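Section 6: Your first practice run

Okay, you've got the Erkivard software installed and the practice house loaded. I always start people in simulation, because a mistake there costs you a click. My answer to "can it do the housework yet?" is still "some of it, slowly," and this section should show you why.

1. Open the Wolmont panel and pick Tidy Practice.
2. Type 2742 in the scene box and press Load.
3. Set the step limit to 999. (The default is 236, and mine always quit halfway across the room!)
4. Flip through both views before you press Run. 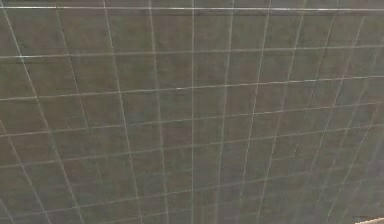
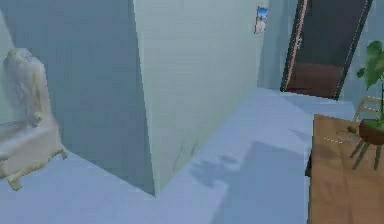
Chores sound easy until you write them down for a machine. "Clear the table" is three words to you and me, but the planner wants to know which table, what counts as clutter, and where everything should end up. Take the potted plant on the wooden table in the room view: I'd leave it right there, and so would you, but a tidy-up routine has no opinion until you give it one. So add it to the Keep list first.

5. Open Keep, click the plant, then click its stand too.
6. Press Run and let it go. Don't grab the mouse, even if it dawdles.

Note: Going around corners is the part I trust most. Picking things up is still hit and miss, and folding laundry, well, ask me again next July.

Caution: Don't copy a practice plan straight to a real Qudah arm. Run the Cemska speed check first and keep your hand near the stop button.

Last updated 8 October 2018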